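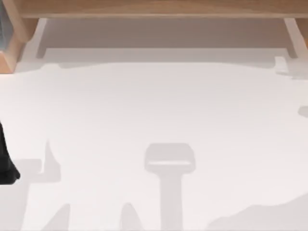 Issue 19, page 20

PRARBRIDGE – A chore robot that can load a dish rack and wipe a counter in simulation is not ready to be sold to households, the software firm Dradier said in November, after it finished a first round of 300 simulated trials.

The company is testing two-finger grippers in computer-made rooms before it buys any hardware. The trials cover simple jobs of the home and the shop floor, such as picking up a long thin item, placing it on a shelf and clearing a bench.

Senthil Pinto, who leads the tests, said thin and light-coloured items remain the most difficult. The machine must decide where to close its fingers, and an error of some millimetres is enough to lose the item.
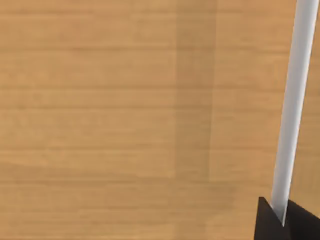

Holding is only the first half of the chore, Pinto said. The arm must then turn the item and put it down without touching the furniture, and this part takes most of the time. A person does it without thinking.

Dradier did not publish a success rate. It said a second round of 565 trials will start in the new year, with more clutter and weaker light.

Shops are watching with some caution. Rafail Panagiotou, operations manager at the hardware chain Steta, said his staff spend many hours each week on restocking and tidying, and he would welcome help with it. However, he does not expect to see a robot in the aisles soon.
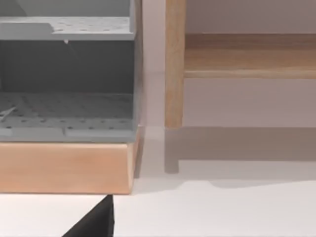
"Our shelves are never the same two mornings in a row," Panagiotou said. "Some have holes, some have a lip at the front, and customers leave things in the wrong place. I would need to see it working in a real store, at our busiest hour."

A trial with real equipment is planned at the Saithong warehouse, but the two companies have not yet agreed who will pay for the arm.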